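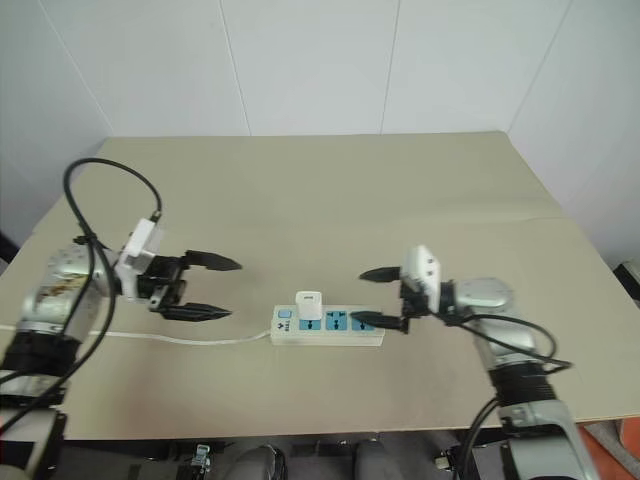

Two arms and a power strip: how to stop the strip from sliding?
Posted by Arben Halilović, 25th January

Hello to all. I am in a student project with two arms, and our task for this term is that one arm holds the power strip and the other pulls the plug adapter out of the first socket and puts it in the middle one. It sounds simple, but our strip is light and the table is smooth. When the left gripper pulls, the strip wants to come with it. We press on the other end with one finger of the right gripper, and in our last 14 tries it moved 11 times. Our teacher does not permit tape or screws, because in the final presentation the strip must be free on the table. The strip is not connected to electricity, of course. Is it better to press harder, or should we grip it from the sides? We have until the end of the term and I would like to not rewrite everything.

Halvard Fagerlund
I help with a school club and we had nearly the same trouble in October, with a smaller strip. Pressing harder did not help us much. The force from above goes into one small point, and the strip turns around this point like a door. We changed two things. First, the holding arm takes the strip by its long sides, close to the plug and not at the far end. Second, the pulling arm goes straight up and slowly, with no tilt. Please look also at your cable. If it goes away flat over the table, it can pull the strip a little each time an arm touches it — give it some slack before you start.
You do not have to rewrite everything. Only the holding position is new, the pulling part can stay. Check first that the two wrists have space when they are so close, the cameras on ours touched once.

Pamham
rubber pads on the finger tips. cheap and works

Arben Halilović
Thank you both. I asked and pads are permitted on the fingers, only not under the strip. We will try the side grip first with the arms at low speed, and I will write here how many times it moves.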